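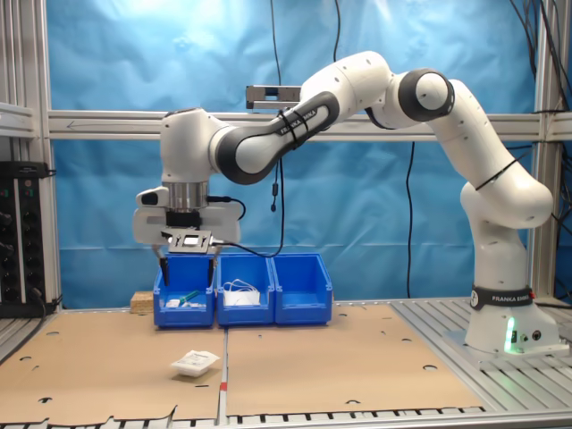
How to get a kid to sleep in their own bed when you are already half asleep yourself

Writing this during a nap so it'll be quick. Ours is three and a bit. Took us 13 nights. Yours may take fewer, may take more, don't email me.

What you need

A night light. Dim one, orange if you can get it. Ours is a Varivberg, which has a button on the back they can't find in the dark.
Two of the favorite stuffed animal. TWO. One will be in the wash.
A chair you don't mind sitting on.
A drink of water, small, lid on.

Step 1. Pick a start date

Not the week of a trip. Not December, trust me, we tried December. Too much sugar and too many grandparents.

Step 2. Same order every night

Bath, pajamas, teeth, potty, two books, light off. Say it out loud while you do it. Yes you will sound like a train conductor. If they ask for a third book the answer is "tomorrow" and then you do have to read it tomorow, they remember.

Step 3. The chair

Sit next to the bed. No talking, no phone (or screen way down, under a blanket, I'm not a saint). Every third night move the chair closer to the door. Night one was bad. I did 445 ceiling dots. Night four was worse. Then it got boring, and boring is what you want.

Step 4. When they get up

They will. Walk them back. One sentence only: "It's bedtime, I love you." Same sentence every time, flat voice. No deals. I made a deal once and owed somebody pancakes at 5 am.

Step 5. The early wake up

Put a clock in there with a color that changes. We got the Inon one, set it for 6:15, then moved it ten minutes later every few days. Go slow. Jump straight to 7 and they just quit believing the clock.

If it all falls apart

Sick kid, new baby, house guests: do whatever gets people sleeping. Start over at Step 3 once things calm down, chair back by the bed. Second time around it went a lot faster for us.

Stuff I'd skip

Sticker charts. Ours ate one.
The weighted blanket, ask your doctor before you even look at those for little ones.
White noise on full blast, keep it low and across the room.

Ok he's up. More on naps another time.

Posted 20 July 2020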